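Filed under: Student Work / Interior Design Studio II
August
By Arvid Haugen and Torbjørn Nyberg

One Desk, One Wall: Rethinking the Workspace in Room 17

Our assignment was to take a single work area in the Hovland building and make it better to use without buying new furniture. We picked the desk under the whiteboard in Room 17, and we were so happy nobody else had claimed it! It gets used for everything (model cutting, homework, sketching, long arguments about gears) and people really like sitting there.

We started by watching. Over 9 sessions we wrote down what people reached for, what they pushed out of the way, and where they put their coffee. Arvid kept the log and Torbjørn drew the plans. Most people split the desk in two without thinking about it. The front was for cutting and measuring, and the back was for parking things. So our first plan just followed that habit. The cutting mat goes at the front, pens stand in a mug near the wall, and anything you want to write on the board has to be reachable without leaning across your work.

We were surprised by how much the surface mattered. The light wood makes the whole corner feel warm, and we had originally wanted to cover it with one giant mat from end to end. We taped brown paper down to test that idea on a Sunday and hated it within an hour. It looked like a shipping counter. A mat on the front part only keeps the grid where your hands are and lets the wood show everywhere else.
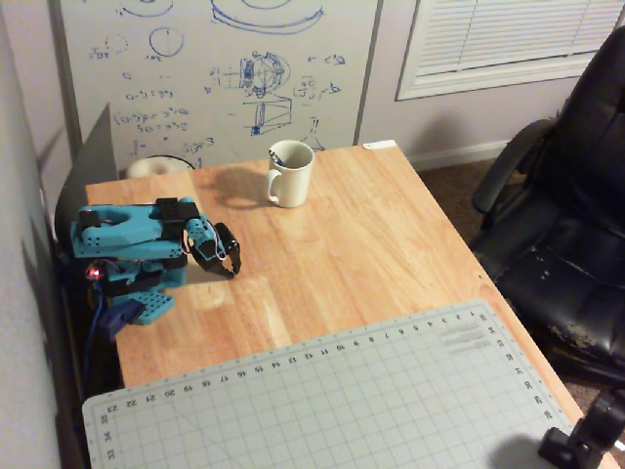 The whiteboard turned out to be the best part of the project. In our interviews, students told us they think better when the board is right behind the desk, since they can look up from a measurement and check it against the equation or sketch it came from. Torbjørn suggested moving the board to the side wall to cut down on glare, and we mocked that up with a sheet of foam board from Pellgate. People had to turn their chairs every time! We moved on from that one fast and kept the board where it was.

We also tried 2 kinds of lighting. The Barov clip lamp was bright, but it threw hard shadows over the ruler markings. Bouncing the same lamp off the wall was softer and much nicer for cutting, although it put a shiny patch on the board if you sat too far left. We would love to come back to this with a proper diffuser.

Our final survey got 32 responses. The favorite change was simply having the pens standing up where you can grab one. Second was the pale gray mat, which people said was easier on the eyes than the green one in the Flovberg studio.

If we did it again we would measure reach for left-handed students from the first day. We only thought of it in the last week, and Arvid is left-handed.

Questions about this project: contact the Studio II office, Hovland building
© Hovland Design Program. Back to top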